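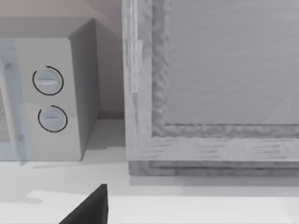
Countertop microwave, control panel to the right of the door

How do I get a copy of a police report after a break-in at work?

Nidia Usuga
Posted Monday, May 25, 2020

I manage a small repair shop in Jellbridge. Somebody forced the back door overnight and took tools and a laptop, plus the cash box from the office. The total comes to $3000 or a little over. An officer came out, took pictures of the door and gave me a card with a case number on it. He said the report would be "available soon" and left.

The insurance company wants the full report before they will do anything. I called the station twice. The first time I was told to come to the window, and the second time I was told the window is closed to the public right now. The records page on the city website has a form, but it asks for a "requester category" and I don't know if I am the victim or if the business is. The owner is out of state.

Also, the neighbor across the alley has a camera and says it caught a van. The officer never talked to him. Do I send that in myself or wait for a detective to call?

Ravindran Rodrigues

For a commercial burglary the victim on the report is normally the business, and you will probably be listed as the reporting party. On the form, pick whatever is closest to "victim or victim's representative." If they want proof that you act for the business, a short signed letter from the owner is usually enough. Have the owner scan it and email it to you, and attach it to the request along with your ID.

Ask for the incident report and say in the notes that it is for an insurance claim. Some departments only release a face sheet to start with, which has the date, address, type of crime and case number. Send that to the adjuster right away, even if it is one page. In my case the adjuster opened the claim with the face sheet and waited for the rest. The full report took seven business days after a supervisor signed off on it.

On the video, don't wait. A lot of home systems record over old footage after a week or two. Ask your neighbor to save the clip today, in the original format if he can, and write down whether the camera clock is right. Then call the non-emergency number, give the case number and say there is video to add. They will tell you where to send it or have somebody pick it up. Let him keep the original and don't trim it.

One more thing – make a list of what was taken with serial numbers and ask for it to be added as a supplement. The laptop serial matters most. If it shows up in a pawn shop, that number is how they match it. Check old receipts or the maker's account page.

Virgil Vlad

Check your deductible first. Ours was $1000 and by the time they took off for the age of the tools we got next to nothing. Still file, but don't count on it.

Thenmozhi D'Souza

Same thing happened to us in February. Mail worked when the phone didn't. I sent a letter with the case number and a stamped return envelope to the records unit and it came back with the report. There was a small copy fee. Names and phone numbers of witnesses were blacked out and the insurance company didn't care.

Get the door fixed and keep the invoice too. They paid ours separately from the stolen items.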